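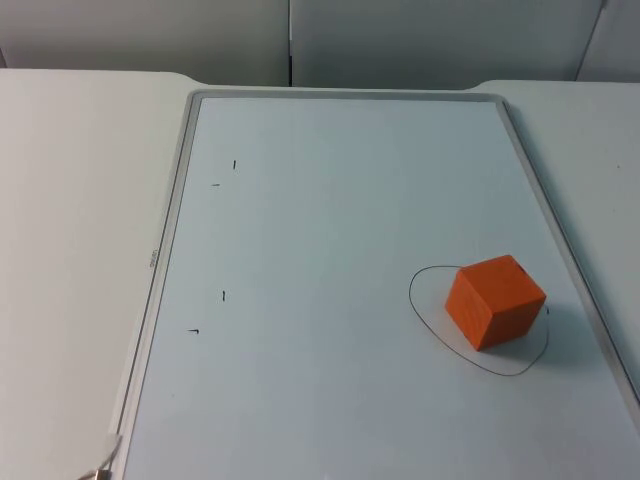 Last updated: December

To: Kallum customer notices list
Subject: Re: Gift with purchase, fragrance and bath orders

Dear subscribers,

Several members have written to the list regarding the winter gift with purchase at the Broterbridge store and on the Kallum website. One of those messages is quoted below with the writer's permission, and our reply follows.

> I placed an order for the Cotano hand cream set and a bottle of
> the Yokoyama cedar eau de toilette. The total before tax came to
> more than $40, but no travel pouch showed up in my bag at
> checkout. I had also used a birthday coupon. Does the coupon
> cancel the gift? And if I send back the hand cream, do I have to
> send back the pouch as well? I would like to know before I order
> again for my sister.
>
> Paavo Sjöberg

The gift is offered with any fragrance or bath purchase of $40 or more. The qualifying amount is calculated after coupons and before sales tax, shipping and gift wrap. In Mr. Sjöberg's case the birthday coupon brought the order to $31, and the pouch was therefore not added. A coupon does not cancel the gift if the remaining total is still $40 or higher.

Gift cards do not count toward the qualifying amount when they are bought. They may be used to pay for a qualifying order in the usual way.

Members with rewards points should note that points are treated as a form of payment. A member who redeems 1,000 points against a $40 order will still receive the gift. This differs from last year's terms, and the printed leaflet in the Broterbridge store still shows the older wording. Please follow the terms in this message.

The pouch contains a trial size of the Cotano body wash, a Yokoyama scent sample and a lip balm. The scent sample is either cedar or fig and cannot be chosen in advance. The store has received 900 pouches for the counter, and website orders are filled from a separate supply. When the website supply is gone, the offer line will be removed from the product pages. We are not able to hold pouches for later orders or transfer them between the store and the website.

The limit is one gift per customer. An order shipped to a different address, such as a present for a relative, counts as the purchaser's order.

Returns are accepted with a receipt or order number. If a return brings the order below the qualifying amount, the pouch should be sent back unopened with the returned item. If the pouch is not included, its stated value will be deducted from the refund. Exchanges for another scent at the same price do not affect the gift.

Questions about a particular order should be sent to the customer desk and not to the full list. Please include the order number and the email address used at checkout.

Customer Desk
Kallum Fragrance and Bath

Comments

R.T.: Thank you for clearing up the points question. The person at the counter told me the opposite.

Marguerite: Is the lip balm scented? I can't use anything with mint.

Customer Desk: The lip balm is unscented. The full ingredient list is printed on the inner card.

P. Sjöberg: Understood about the coupon. I will save it for another order.

Contact the customer desk | Copyright Kallum | Back to top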